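About us

Hello, and thanks for clicking on the page that most people skip. I'm Obinna Akpan, and I run Flullell with Chinyere Bako. We write grasping software, by which I mean the bit that tells a robot hand where to put its fingers, how hard to squeeze and when to let go. Our customers are mostly small packing firms with one or two arms, a lot of oddly shaped stock and no robotics department to ring when things go sideways. They ring us instead.

When we first put this page together it had all the usual stuff on it. Passion, excellence, a journey. Chinyere read it out loud in the kitchen in a newsreader voice and I took it down the same afternoon. So I've written about the crushed cup fault, because it explains more about how we work than the old page ever did, and because new customers always end up asking about it anyway.

How we started

Chinyere and I met at Peixoto, a firm that made sorting lines for bottle recyclers. She was on controls and I was on vision, which meant we spent our days politely blaming each other. When the firm moved away we stayed put, rented a unit with a leaky roller door and took on whatever came. The first job was a machine that picked up bars of soap. Soap is horrible, by the way. If you ever get the chance to automate something slippery that changes shape as it's used, have a long think!

After soap we did candles, then seed packets, then a very strange month of doorknobs. By then we had the beginnings of a product, and we called it Orkum. It takes what the camera sees, works out a grip, and hands that to whatever arm the customer already owns. We don't make arms and we don't sell them. I say this near the top of every page on the site and we still get asked for a price list.

The crushed cup fault

Our biggest customer at the time was Zilance, who pack picnic sets and party ware. Plates, beakers, little tubs, boxed up by the set. They had Orkum running two arms on the beaker station and it had been going nicely since the spring.

One morning in June, just after six, their shift lead rang my mobile. The arm nearest the door had closed on a beaker lying on its side, flattened it, and carried on closing. Then it had lifted, swung over to the box and tried to put down a beaker that was no longer beaker shaped. It did that 3 times before somebody hit the stop.

Nobody was hurt. I'll say that plainly because it's the first thing anyone wants to know, and it was the first thing I asked. The guard was shut and the light curtain was working, and when the stop button was pressed the arm stopped. All of that safety kit is separate from our software and always will be. But a gripper that squeezes past the point it was told to is a safety matter whether or not there's a hand nearby, and I drove over there feeling fairly sick.

We asked them to switch off both arms, including the one that was behaving itself. They weren't thrilled, as they had a lorry due. I'd make the same call again. If you don't know why one is doing it, you can't say the other won't.

What we got wrong

It would be lovely to tell you we found it by lunchtime. We didn't. I was convinced it was a force sensor, and I swapped it, and the arm ran perfectly for an hour and then crushed another one. Chinyere thought it was a loose cable and had the whole wrist apart. (It was a bit loose. It wasn't the problem.)

The real fault was ours, and it was a dull one. Orkum kept a width for every object it knew, and the gripper closed to that width less a small amount for squeeze. For a beaker standing up, fine. For a beaker on its side, the rim is wider than the body, so depending on where the camera caught it we might measure across the rim or across the body. An update I had written a fortnight earlier was meant to average the two. If the rim was partly hidden by something in front of it, the sum went wrong and came out far too small. The gripper then did precisely as it was asked.

There was supposed to be a second check, a force limit that says stop squeezing now, whatever the width says. There was one. I'd raised it while we were testing a heavier tub and I'd never put it back down. It wasn't written anywhere except in my own notebook, and my notebook was in my coat.

So that's two mistakes, both mine, and either one alone would have been a nuisance. Together they flattened beakers. I wrote it all out for Zilance on two sides of paper, with my name at the bottom, and took it over in person. Their operations manager read it twice, said "right then", and asked what we were going to do about it.

What we changed

Quite a lot, as it happens, and it took us the rest of that summer.

The force limit now lives in its own place, away from everything else, and it can't be raised without both of us agreeing. I can't do it on my own at nine at night with a cup of tea, which was my previous method. If the software loses sight of part of an object, it has to use the gentlest setting it has, or leave the thing alone and ask for help. Customers do sometimes grumble that Orkum asks for help too often. We'd sooner have that grumble than the other one.

We also put in a fault line. It's a phone number, one of us answers it, and you don't have to prove anything before we'll talk to you. If an arm running our software does something you didn't expect, press stop, leave it stopped and ring. Please don't reset it to see if it does it again! I know it's tempting.

And we rebuilt our testing from the ground up. Before the fault, a test meant me in the unit with a tray of beakers, standing them up in tidy rows, which in hindsight was testing how well I stand up beakers. These days every release goes through 1,000 simulated grasps before it's allowed near a real arm. The objects get tipped over and half hidden behind other things, and left near edges and at daft angles, as they would be on a busy bench.

The first time we ran the old version through the new tests, it passed 697 of them. I had honestly thought it would be higher. Chinyere printed the number out in very large type and stuck it on the fridge, where it still is. Most of the failures were the soft sort, a missed pick or a drop, but 40 of them were over-squeezes, the same family as the one at Zilance, and they'd been sitting there waiting for somebody to have the wrong sort of morning.

Anything that over-squeezes even once in the simulator now blocks the release. We don't vote on it and there's no "it'll probably be fine". We've missed delivery dates over that rule and had a couple of awkward phone calls, and I'd be fibbing if I said I enjoyed them.
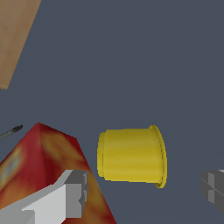

A simulated test grasp: yellow cylinder on its side, a gripper finger to either side of it and a patterned box close by.

I'm fond of these set-ups, though I'm aware they're not much to look at. An object lying down with a flared rim at one end is exactly the shape that caught us out, so the lying-down family gets run early and gets run often. The box matters too. Clutter close to the fingers is where a plan that looks sensible on paper starts to go funny, and it's much cheaper to find that out on a screen.

A simulator won't catch everything, mind you. Ours knows nothing about a sticky bench or a cable that's been trapped in a drawer, so after the screen tests we still go to real arms, at slow speed, with the force limit turned right down and one of us on the stop button. My tray of beakers has been retired from that job and replaced by a crate of things that neither of us is allowed to tidy.

Are Zilance still with us?

They are, which says more about them than about us. The two arms were off for the whole of the fix and we didn't charge them a penny for that time or for the visits. They came back on one at a time, the second only when the first had done a full week with no trouble. Their shift lead has my mobile number saved under something I can't print here, but she did send us a Christmas card.

Who does what

Chinyere looks after the gripper side, the force limits and anything with a wire in it. She also does the site visits before we agree to take a job, and she does turn jobs down – usually because the guarding isn't right. If she says a cell needs a fence, it needs a fence, and I'm not the person to appeal to.

I look after the camera side, the simulator and the fault line for most of the week. I write the release notes as well. We list every known fault in them, in ordinary words, including the embarrassing ones. If you'd like to read the back issues before deciding whether to trust us with your stock, just ask and I'll send you the lot, crushed cup and all.

Come and see us

You're welcome to visit the unit. Ring first so that one of us is in, and bring something awkward for the arm to pick up if you like. The roller door still leaks, so park on the left-hand side if it's been raining.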